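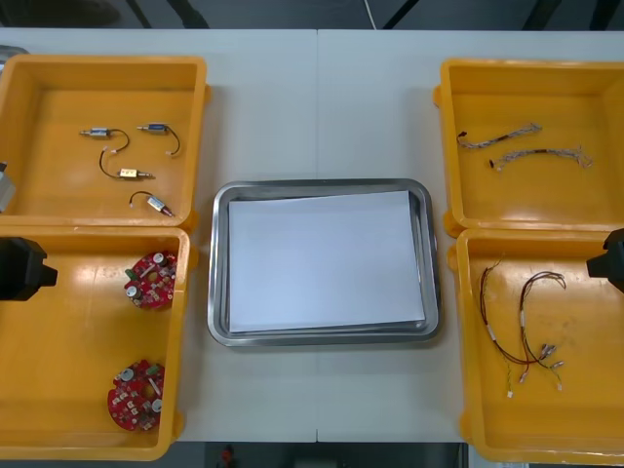 Zomulwood council has put off its vote on moving the town's polling place out of the Awwad Street library. Council member Rania Kassab asked for the delay after residents handed in a petition with 610 names.
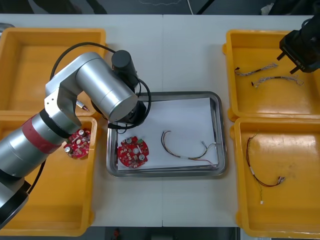

The library serves about 3,000 registered voters. Kassab wants a second early voting site as well — open for 14 days before the election — but has not said where it would go. The council takes the matter up again in June.
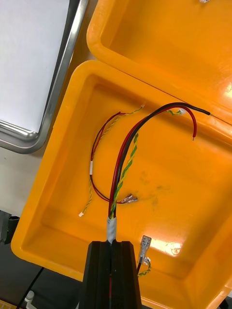 Cable with black, red, and green-and-yellow wires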